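I'm going to stick my neck out and say most people shopping for a robot gripper are shopping for the wrong thing. They look at grip force. They look at payload. Then they get it home, point it at a pile of laundry, and wonder why a hand that can crush a soda can won't pick up a sleeve!

I've spent the time since August swapping fingers on our two-armed setup, and I've got opinions. We tried the Clarka soft pads first (lovely, squishy, useless on a hem), then a set of wide flat jaws from Brekham, then the skinny pointed ones. The pointed ones won, and it wasn't close. Over 456 logged grabs on shirts and shorts, they dropped the fewest, and they're the cheapest of the bunch.

My friend Botond Fekete thinks I'm nuts. He's a suction guy, always has been, and he'll tell you pointed fingers snag. Sure, they snag sometimes. I'd still take a snag over a hand that slides right off the fabric and closes on air while I sit there with my coffee.
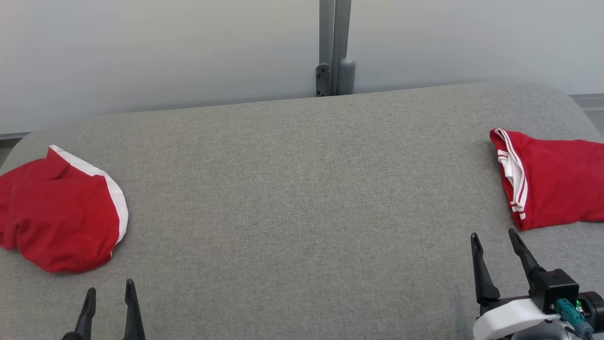 Do you need force sensing to handle clothes? You can get a long way without it, as long as the fingers are thin and the controller lets you set a low closing current.

And that brings me to my other gripe, controllers. The Flimari box we started with has a gorgeous screen and 3 menus between you and the one number you want to change. The Bíró is ugly as sin, but you turn a knob and the fingers close softer, right then, while you're watching. I know which one I reach for when a grab keeps failing and I'm getting cranky.

I do wish somebody would sell pointed fingers in a few different lengths. Ours are a touch long for thin socks, and I've been filing down a spare pair in the garage with mixed results. If the next pair comes out even, I'll post the measurements.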